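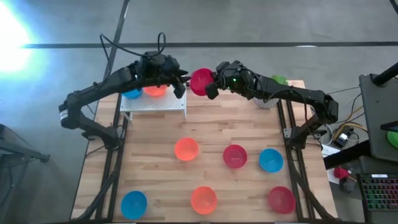

Got the Rimer two-arm kit in April, bought it for one thing - recording demos for a bowl sorting policy. 712 episodes in now. Handoffs were what I worried about most, and they're fine. Red bowl on its side between the two grippers, right one clamped on the edge, and the arms dont fight each other.

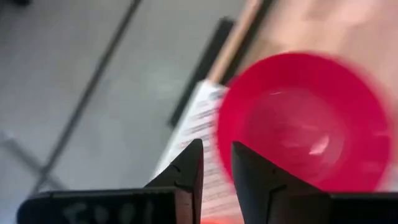 Wrist cams are the weak spot. Default exposure is too long, so any quick move smears. The red bowl is mush here and the print on the paper behind it can't be read. Threw out 33 episodes over this before I found the setting. Buried 2 menus deep, bad docs.

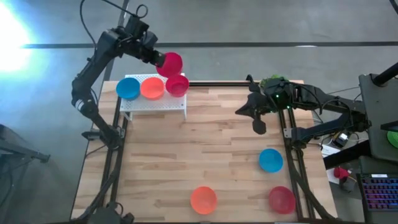
Left arm with a red bowl over the shelf, right gripper open

Overhead view is good, covers both arms and the shelf. Rurnex export worked first try. Teleop lag ok, setup took 21 minutes wich surprised me.
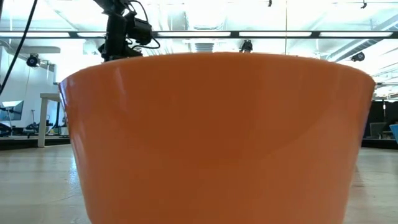 Side cam, orange bowl up close

Side cam mount is too low. Otherwise keeping it.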